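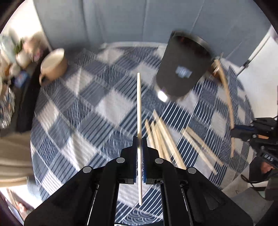 Vibeke Dalsgaard wrote to me after the June open day at Catterall that her kids skipped the big welding arm completely and stayed at the chopstick table until closing, and could I please write down how to set one up? Yes! Gladly!

So this is the pick-one-stick demo, the way we run it. Visitors hold a gripper in their own hand and try to lift a single chopstick from a loose bundle and drop it in a container. It looks easy. Then they try it, and they start asking really good questions about robots.

## What you need

- Two hand-held grippers (one works, but two lets people pass a stick across)
- Plain wooden chopsticks, 30 is plenty
- A tall container with an open top
- A quilt or thick blanket to work on
- A mug, for the harder round

The quilt matters more than you'd think. On a bare tabletop the sticks roll away and the fingertips bump the surface before they close. Soft bedding gives a little, so the fingers can sink in on either side of a stick.

## Running it

1. Scatter the sticks so that some overlap and a few lie by themselves.
2. Have the visitor start with a loner. Fingers across the stick, never along it.
3. Close slowly. People squeeze hard the first time and the stick shoots out sideways (duck!).
4. Lift, then turn the wrist until the stick is upright.
5. Lower it into the container and open the fingers all the way.
6. Now go for one in the pile. This is where it gets fun.

Gripping near the middle makes the lift steadier. Gripping near one end makes the drop easier. Let people find this out before you say anything!

For the harder round, swap the container for the mug. A long stick in a short mug loves to tip it over, so have them lean the stick on the rim before letting go.

## Keeping count

Keith Pilkington kept a clicker by the table and got 1,463 tries over the whole event, with 776 sticks landing where they should. I love those numbers. Put the running score on a whiteboard and strangers will cheer for each other.

## Small things

Wipe the finger pads now and then; wood dust makes them slick. Check the sticks for splinters before small hands get near them. If there's a cable, keep the loop on the helper's side.

Callum Greenwood wants to try it with uncooked spaghetti next time. Bring a broom.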